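Every February I make a batch of preserved lemons, and every year people ask me how. Writing it down in a thread this time so I can just link to it.

1/ The lemons come from my own tree. It's a Meyer in a big pot by the south window. It goes outside when the nights warm up and comes back in before frost. Last year it gave me 30 lemons, which is a lot for a tree that comes up to my shoulder.

2/ I started because the jar at the store was more than I wanted to pay, and it was mostly brine. You need lemons, salt and a clean jar with a tight lid. That's the whole list. Some people add bay or peppercorns. I do one jar with bay and leave the rest plain.

3/ Use coarse salt with no iodine. Table salt makes the brine cloudy and I don't like the taste.

4/ Wash the lemons and scrub them. Cut off the stem end. Cut each one in quarters from the top but stop before the bottom so it stays in one piece. Pack salt into the cuts, a good tablespoon per lemon.

5/ Push them into the jar hard. Use the end of a wooden spoon. They should give up enough juice to cover themselves. If they don't, squeeze a few more lemons and top it up. Anything sticking out of the juice can mold. 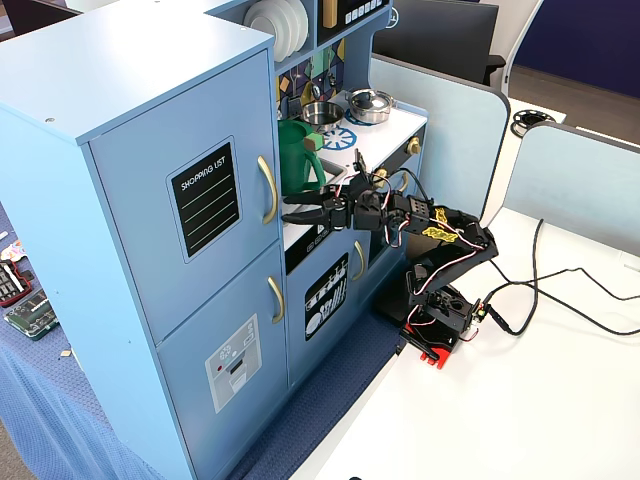
6/ Leave the jar on the counter for 5 days and turn it over once a day. After that it goes in the fridge. Give it 4 weeks before you open it. The peel should be soft all the way through.

7/ You eat the peel. Scrape out the pulp, rinse the salt off, chop it small. Good in rice, with chicken, in a bean salad. Go easy on other salt in the dish.

8/ Shazia Farooqui asked if regular store lemons work. Yes. Scrub off the wax under hot water first. Eurekas have thicker skin so they take longer – I'd give them another two weeks.

9/ On the tree, for the people who asked: mine was a cutting from Woo-jin Yeon. Citrus feed every month from spring to fall, nothing in winter. Water when the top inch is dry. Most of the ones I see dying indoors are getting too much water.

10/ If yours drops flowers in winter, check for a heat vent nearby. I moved mine away from one in July, when I happened to be washing the floor, and it held on to far more fruit that next season.

11/ Limes next. I've tried them once and the peel stayed tough, so I may cut them smaller this time.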